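What should a guest wear to the opening of a town council session?
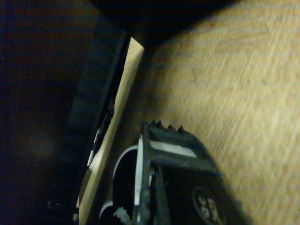

Plivarel, March

My neighbor was elected to the council and she gave me one guest ticket for the opening session. The paper says "formal or traditional dress" and nothing more. I moved to this country not long ago and I don't want to embarrass her. I have one gray suit. Is a tie necessary? And do guests walk in at the front, with the members, or by another door?

Itsuki Ogura

Betico

I went as a guest two times. A gray suit is good, and I would wear the tie, as most men in the gallery had one. Guests use the side door on Bach Street and the members go up the front steps, where the local newspaper takes their photographs. Please come early — the doors close at 5 and they don't open again until the mayor has finished the speech. The gallery is for nearly 400 people, but the first 3 rows are kept for families of the members. Ask your neighbor if her ticket is for these rows, it should be printed on the back.

If you have traditional clothes from your own country, these are also welcome. I saw many such clothes last year and they were admired.

Trokeck

wear what you want, its our taxes paying for the party anyway. speech was too long last time

Betico

One thing I forgot. Large bags must stay at the cloakroom, and the line for it is slow after the speech. I would bring only the ticket and an identity card.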